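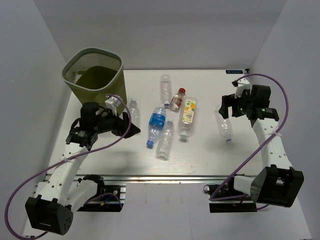 Bottle and Can Returns at Flulia - Your Questions

Do I have to be a member to drop off bottles?

Not at all! Anyone from Mackay or the streets around it is welcome to bring their empties by, and we're always glad to see new faces. Members get a reminder in the mail each May, and that's really the only difference.

Do I need to rinse everything first?

A quick swish of water is plenty. Juice and soda get sticky in a hurry, and sticky bags bring ants (ask anyone who was here last summer). Please don't run the dishwasher on our account - a little leftover drip won't hurt a thing.

Caps on or caps off?

Caps on, please. We used to ask for them off, and some of you have very kindly kept doing it that way for years, but the sorting plant at Werier now takes them together. If you have a jar of loose caps at home, bring it along and hand it over at the desk.

Should I squash my bottles?

For plain recycling, squash away, it saves so much room. For anything you want the deposit back on, leave it in its own shape with the label still on so it can be read.

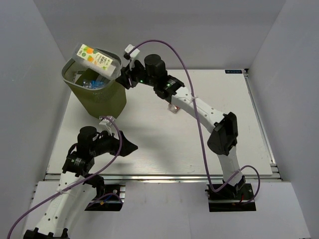

How much can I bring at one time?

Up to 300 bottles and cans per visit. If you're cleaning up after a wedding or a ball game and have more than that, call ahead and ask for Kalliopi Petek, who keeps the schedule and will find you a quiet hour.

Can I give my deposit money away?

You sure can, and so many of you do. Tell us at the desk and it goes to the Flalard reading room, which received $1,765 from returns last year. We're hoping for $2,000 this time, and I think we'll get there.

What can't you take?

Motor oil jugs, paint cans, broken glass, and anything that held bleach or weed killer. Mieczysław Wilczyńska has a printed list of places that do take them, so please ask before you drive all the way home with a full trunk.

How long will I wait?

Roughly 3 minutes a bag, a bit longer when it rains and we all crowd in under the awning.

Last updated 21/05/2024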